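Countertop blender

A countertop blender is a kitchen appliance made up of a motor base, a removable jar and a lid. Soft fruit is usually cut or divided first. 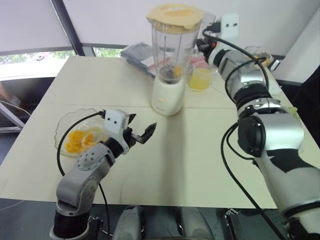

Citrus is peeled before blending. Remaining pith adds bitterness; the orange segments on the glass plate still carry some of it.

Small household jars commonly hold 700 ml, larger ones more than 1,000 ml.
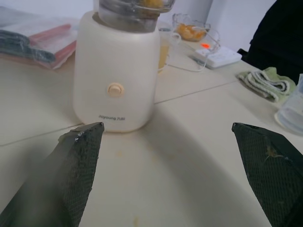 Capacity is measured to the top marking and excludes headspace.

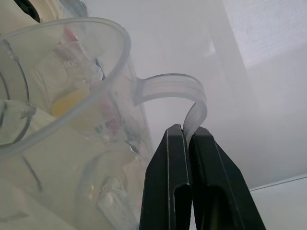

Delali Bawa objects that headspace should be stated separately, as juice foams.
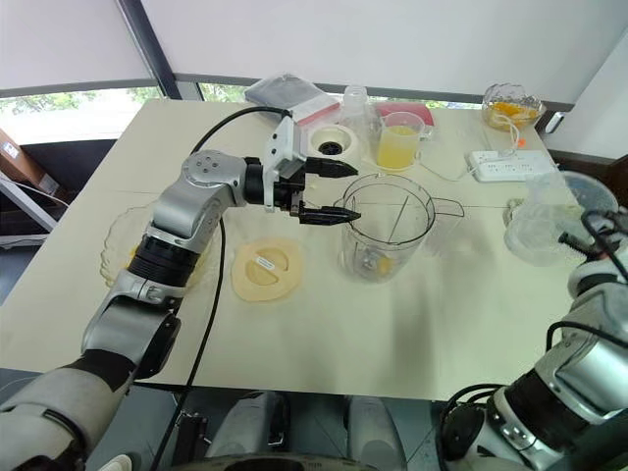

Cleaning begins with the jar taken off the base. A round base such as the white one behind the gripper has its coupling exposed at this stage, and the hole is wiped, never rinsed.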